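工单:夹爪内撑取胶带卷时掉载,伴随第5关节舵机过流保护
分类:机械臂与夹具 / 故障处理 / 已关闭
发布:2024年9月30日 记录人:Marisol Brannigan

站点:Grerkargate 装配间,3号工位
设备:桌面机械臂,打印件结构,舵机驱动
控制程序:Pidberg 2.4
优先级:中

一、故障现象

机械臂执行胶带卷转移任务。夹爪两指并拢后伸入纸芯内孔,张开,由内壁撑住,抬升后移到放置点。操作员报告:抬升阶段胶带卷沿手指向外滑移,部分情况下脱落。另有数次在张开动作结束后,控制程序报第5关节过载,扭矩输出被切断,手腕下垂。

连续执行60次,完成37次。失败记录中,4次为过载切断,其余为滑脱。滑脱多数出现在抬升开始后的加速段,少数出现在横移段。无人员受伤。一次掉载后胶带卷滚下桌面,纸芯边缘压出凹痕,该卷已剔除,不再用于测试。

操作员补充:同一程序在二月份的验收中未出现上述问题。验收后更换过手指,程序参数未改。

二、初步检查

1. 断电,手动转动各关节。底座、下臂、上臂无异常阻力。手腕俯仰在接近上限位时有轻微卡滞,退回后消失。
2. 检查舵机线束。手腕处线束弯曲处外皮完好,插头无松脱。轻拉线束,总线无丢包。
3. 检查供电。空载电压正常。手指张开并保持时电压下降,幅度在允许范围内。
4. 检查手指固定螺钉。一侧手指有一颗螺钉可用手拧动,已按规定扭矩重新紧固。
5. 重新执行零位标定,夹爪张开角度读数与标定表一致。

完成以上各项后复测,滑脱仍然出现。螺钉松动不是主要原因,但会造成两指受力不均,保留在记录中。

三、动作观察

将抬升速度降到最低档,逐段执行。手指进入纸芯的深度偏浅,接触集中在指尖一小段,手指中段与纸芯内壁没有接触。张开指令给到设定值后,指尖顶住内壁,指根继续受力,手指相对安装座有微小偏转。 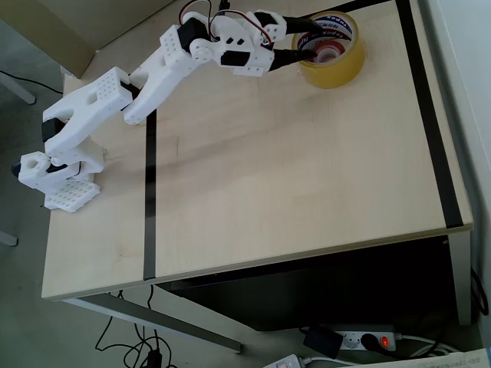
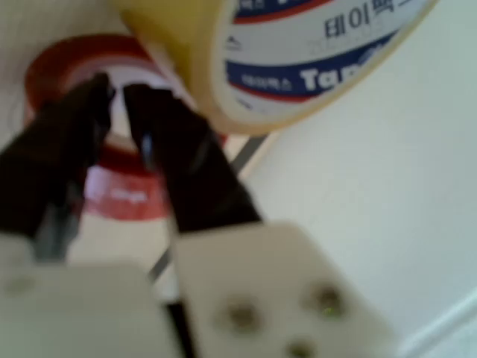 图1:指尖位于黄色胶带卷纸芯内。图2:两指与黄、红两卷胶带的近距离视图。

重复观察后确认以下几点:

a) 程序中的插入深度沿用旧手指的数值。新手指外形不同,前端为收窄形状,按旧深度插入时有效接触面明显减少。
b) 张开目标角度为固定值。纸芯内径存在批次差异,内径偏小时,舵机无法到达目标角度,持续以最大扭矩顶住,直至过载保护动作。
c) 过载保护切断的不只是夹爪舵机。控制程序把手腕与夹爪划在同一保护组,任何一个触发,整组断扭矩。报警显示为第5关节,实际先到限值的是夹爪。

c) 项解释了报警信息与手腕检查结果不一致的情况。操作员此前按报警提示更换过一只手腕舵机,换下的舵机单独上台架测试,各项正常,已退回备件柜。

四、原因判定

主要原因:更换手指后未修改插入深度,接触面不足,抬升加速时摩擦力不够。
次要原因:张开动作采用位置控制,没有电流上限;保护组划分不合理。
相关因素:一侧手指螺钉松动。

五、处理措施

1. 修改插入深度,以纸芯端面为基准重新示教。手指中段进入纸芯后再执行张开。
2. 张开动作改为电流限值模式。到达限值后停止张开,保持当前位置,不再追目标角度。
3. 手指外侧与纸芯接触的位置贴防滑垫。垫片由 Kaplan 供应,用背胶固定,贴前用酒精擦拭。
4. 拆分保护组。夹爪过载时只停夹爪,手腕保持扭矩,同时程序暂停并等待人工确认。
5. 抬升起始段加速度下调一档,横移段不变。
6. 放置点前方加挡条,防止掉载后胶带卷滚出桌面。

注意:修改保护组后,夹爪停止时手臂其余关节仍有扭矩。取出卡住的工件前必须按急停并确认各关节已失力,禁止直接用手拉拽手指。工位操作卡已同步更新。

六、复测

修改后分两轮测试,第一轮使用原批次胶带卷,第二轮混用不同批次。合计成功率93%。未再出现过载切断。剩余失败均为插入阶段指尖碰到纸芯端面,程序检出偏差后自动退回,胶带卷未被抬起,没有掉载。

插入偏差与胶带卷摆放角度有关。当前工位没有定位治具,靠人工摆放,角度一致性较差。该问题不在本工单范围内,已另开工单,由 Drekimham 方面提供治具图纸。

七、往来记录

操作员:改为电流限值后,张开动作比以前慢,节拍变长,能否调回?
回复:慢的部分在张开末段。可以把前半程速度提高,末段速度不要动。限值参数不要自行修改。

操作员:防滑垫多久更换?
回复:暂定随月度保养检查,边缘翘起或表面发亮即更换。两侧同时换,不要只换一侧。

操作员:旧手指还能不能用?
回复:能用,但要切换回对应的参数文件。参数文件名已加上手指型号,启动时程序会弹窗要求确认。弹窗不可跳过。

操作员:3号工位换下的程序是否需要保留?
回复:保留,已归档为只读。其他工位在更换手指之前继续使用旧版。

八、遗留事项

- 手腕俯仰上限位附近的轻微卡滞未处理。目前动作范围不经过该位置,下次保养时拆检打印件配合面。
- 更换手指的作业单缺少“核对插入深度”一项,待补充。
- 过载报警文字仍显示组内首个关节编号,容易误导排查方向。已提交程序修改请求,排期未定。

状态:已关闭。如滑脱再次出现,请附上电流曲线和胶带卷批次号重新打开本工单,不要新建。

联系我们 | 工单系统使用说明 | © 2024 Pidberg 技术支持 保留所有权利 | 返回顶部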